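Drainage work starts at Gronovgate health campus

Groundworks contractor Mallance has begun laying new surface water drains at the Gronovgate health campus, the first stage of a scheme to put up an outpatient building on the former east car park.

January 20, 2018

The contract covers 3,090 metres of pipe, a pumping station and the diversion of an old water main that crosses the site. Pipe is being laid in sections from the northern boundary.

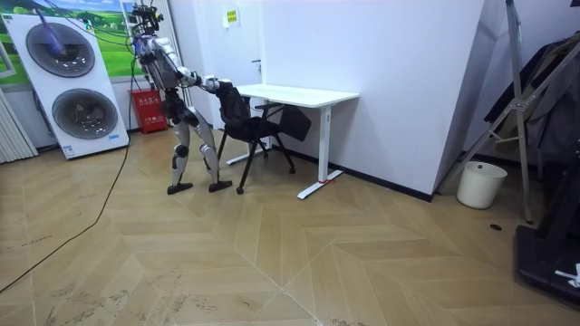

Mallance was appointed by Cidard, the main contractor, after a tender that drew four bids. The drainage package is due to take 14 weeks. Toivonen is supplying the concrete manhole rings and the covers.

One lane of the access road will be closed on weekdays while the crossing is dug. Buses will use the west entrance until the road is resurfaced.
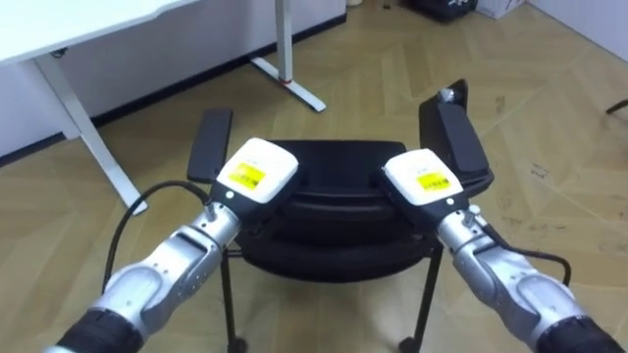
A resident of the street behind the site said the closure notices had gone up only two days before the barriers, and asked for lorries to be kept off the back lane before 8 in the morning. Cidard said deliveries had been moved to the main gate and that further notices would be posted to nearby homes.
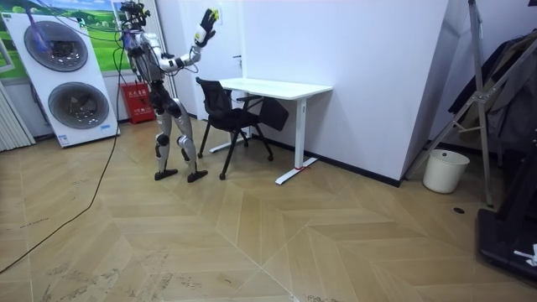
Foundations for the outpatient building are to follow once the pumping station has been tested. The steel frame is due on site in July.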